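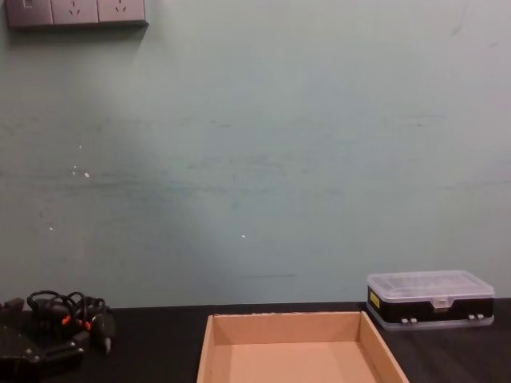

So my arm started quitting on me. It would reach out, get most of the way there, and freeze with a comms error after 83 cycles, or 200, or 5. No pattern I could find! I blamed the Clulludeo controller for a whole week (sorry, Clulludeo) before Ekow Aidoo told me to go look at my cables.

Do this first, and do it with the power OFF. I got a pinched finger on Monday from skipping that part.

1. Hit the stop, then unplug the supply at the wall. Support the arm, it may sag.
2. Undo any loops and tangles so you can follow each cable end to end.
3. Move the joints slowly by hand and watch for anything that pulls tight or rubs.
4. Wiggle every plug. Mine was the elbow connector, backed halfway out of its socket.
5. Reseat it, leave some slack at the joint, and tie the cable down on both sides.

Power up with the area clear and run it at the slowest speed, empty, one hand by the stop. I went for 500 cycles before I let it near a tray again.

If it still drops out, swap the cable. Lamisi Acheampong had one that looked perfect and was broken inside the jacket.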